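Section 4. Setting up the deep metal bin

1. Clear the table and wipe it down. Grit under the bin will mark the wood.
2. Lift the bin by both ends and lower it flat. Do not drag it.
3. Press on each corner in turn. If the bin rocks, fit a Graren shim (part 2792) under the high corner.
4. Sweep out the floor with the soft brush.
5. Put the blocks in by hand, one layer only. Set them down gently.

CAUTION: The rim is thin. Wear gloves when lifting or turning the bin.

Note: The load limit is 14 kg, blocks included.

4.1 Cleaning

Wipe the sloping sides from the rim down, then the floor. Use a damp cloth and mild soap. Do not use scouring pads or Jaltex degreaser on the inside. Dry the bin before the blocks go back.

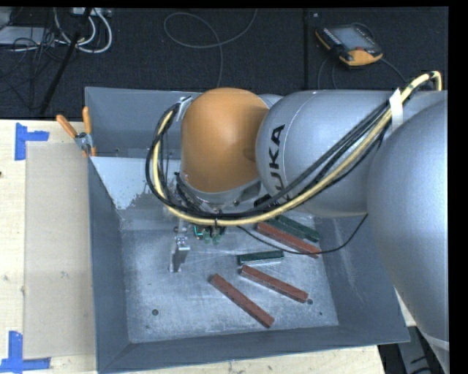
Stimdale, May

Scratches and mottled patches on the bin floor are normal wear and do not call for replacement. Replace the bin if the floor is dented or the rim is bent. Bright reflections from the floor can be reduced by moving the table lamp farther back.

Questions about this section go to Yannick Bailly, Hamdy parts desk, extension 100.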